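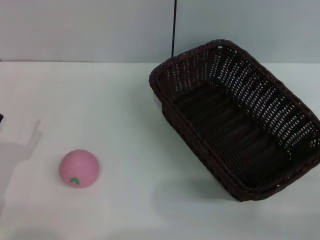 Nesma Abdel Hamid

March, Hurholm workshop, bench by the gray-blue wall

Picked up the basket question again this morning. We need to settle on one type for the sorting tables before Feng-yi puts the order in, and the dark woven plastic one is still ahead for me. Notes so far.

The rim is the best part of it. Thick, rolled, braided all the way round, comfortable to grab anywhere. The Stinby tray we tried last month had a thin edge that dug into the fingers once there was any weight in it. Sides are open weave, so on the white table you get light coming through and can tell from across the room if anything is left in the bottom. The base is woven tighter, in ridged bands. Small things should not fall through, but I want to try the little wooden beads before I say so for certain.

Weighed it on the kitchen scale: 300 g. The lidded one from the Ernumness box is 400 g and feels like more. Yi-chun prefers the lidded one for stacking and I see the point, but we hardly ever stack them.

Peach ball. This is the pink one with the green leaf mark near the bottom. I set it down on the left of the table, leaf toward me, basket on the right and turned at an angle. I like the angle better than square to the edge – a corner comes toward you and there is more room to reach in over the long side. Lok-yiu sets hers square every time, so we should agree on one way before the group comes in or the kids will ask which is right.

The ball's color is good against the white, pale but easy to find. It does roll if you bump the table. Tried a folded cloth under it and took it away again, it looked fussy. Will see if a dab of putty holds without marking the top.

Drop test, ball into empty basket from hand height: 2 bounces, stayed in. Did the same with the lidded one, lid off, and it stayed in too. Not much to choose there.

Cleaning. Dust gets into the twists of the rim. A dry paintbrush gets it out, a cloth just pushes it further in. Jui-lin wants to rinse them in the big sink and leave them upside down overnight. Fine by me, as long as they are back on the shelf by 8.

Shelf: measured the lower one at 83 cm across. Two baskets side by side with a bit of slack, if they go in short end first.

To do
– bead test on the base
– putty under the ball
– ask Lok-yiu about square or angled
– find out from Tiwari if the same basket comes in a lighter color
– tell Feng-yi to hold the order until the beads are done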